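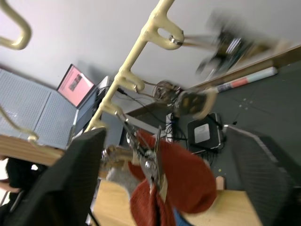
Support > Cave Survey Software > Import and Export

Ticket 1446: Loop closure error after importing April survey data
Opened: 01/05/2023
Product: Keloveo desktop
Status: Resolved

Problem
After importing the April notes from Nerner Cave, the line plot shows the Lodus Passage loop failing to close by 58 feet. Before the import it closed within 2 feet. The new side lead also plots above the entrance, and it should be well below it. No error message on import.

Tried so far
- Deleted the survey and imported it again. Same result.
- Checked the declination setting. It matches the older surveys.
- Opened the file on a second computer. Same plot.

Support reply
Please send the raw file and a scan of the paper notes for the shots on either side of the junction with the Muñoz Series.

Customer reply
Files attached. The side lead has 18 shots. The instrument reader took backsights only on most of them because the stations were too tight to sight from.

Support reply
The import profile has "reverse backsights" turned off. Your backsight-only shots are being read as foresights, so both compass and inclination are flipped. Go to Import Settings, turn the option on, delete the April survey and import it again. Leave the older surveys alone.

Customer reply
Done. The loop now closes within 2 feet again and the side lead plots below the entrance. One shot still looked wrong, but that was a typing mistake on our end. OK to close.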